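6. Running the simulator for visitors

This section is for whoever is standing at the demonstration desk on the open day. It assumes you have done section 5 and that the Skodik software starts without errors. If it doesn't, go back, and do not try to fix it with people watching.

Read the whole section once before the doors open. The maker's own leaflet says a visitor can be "up and running in moments". We have not found this to be so.

6.1 Before the doors open

1. Switch on the desk computer and the large screen, in that order. Started the other way round, the screen picks the wrong size and the menus run off the side.

2. Open Skodik and choose Visitor from the start menu. Do not choose Full. Full lets a visitor delete the saved tasks, and in October one did.

3. Load the task called Can and Bucket. The others in the list (Drawer, Stack, Pour) are there because they came with the package. Pour has never finished on this computer.

4. Set the run limit to 90 seconds. The default is 300, and a queue will not stand still for that.

5. Run the task three times with no one at the desk. Write each result in the log book, including the bad ones. Ishbel Halliday collects the book at the end of the day and she wants the true figures.

Note: A good practice run tells you very little about the next one. The start positions are shuffled each time.

6.2 Giving the demonstration

1. Say what the visitor is looking at: a computer model of a table, with objects on it, used to try out instructions before they go to the real arm. Say "model" early. Plenty of people take the large screen for a live camera.

2. Press Shuffle, then wait for the objects to settle. Look at where they are before you go any further.

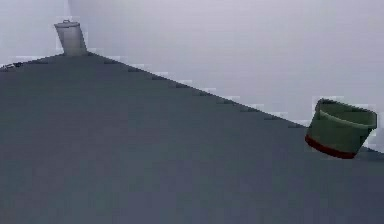 3. If anything is leaning or sitting at the far edge of the table, press Shuffle again. You may do this up to three times. After that, restart the task, as the shuffle seems to get stuck in the same corner of its range.

4. Press Run and let go of the mouse. Moving the view during a run slows everything down and makes the arm look clumsier than it is.

5. When the run ends, read out the result shown in the bottom bar. Read it as it stands. "Task complete" means only that the software's own check was met, and that check is generous. Sneha Kashyap has seen it pass a run in which the can was lying on its side.

6. Press Clear before the next visitor sits down.

Caution: Do not press Shuffle while a run is under way. The program will freeze and the only cure is a full restart, which takes long enough to lose your audience.

6.3 Questions you will be asked

"Does the real one do this?" Sometimes. The real arm and the model share the same instructions but not the same table, lighting or grip. Please don't quote the success rate in the leaflet. We asked Zengate how it was measured and have had no answer we could use.

"How long did it take to learn?" Say you don't know, unless you do. Rogelio Villanueva is on the Skimwood stand and can talk about the training side.

"Can my child have a go?" Yes, in Visitor only, with an adult at the desk.

6.4 If something goes wrong

Screen goes grey and stays grey: the view has dropped below the table. Press Home.

Objects shake where they stand: lower the speed setting to 40 and press Clear.

An object falls and keeps falling: let the run time out. Log it as a failed run, not a skipped one.

No response to any key: hold the power button, wait for the fans to stop, then start again from 6.1, step 1. Put the card sign on the desk while you wait.

6.5 Closing down

1. Choose Save log, then Quit. Quit does not save for you, whatever the message on the screen says.

2. Copy the log to the memory stick in the desk drawer and hand it to Amado Aquino.

3. Switch off the large screen at the wall.

Section last changed Thu 9 June. Corrections to Florante Cruzado, please, with the step number.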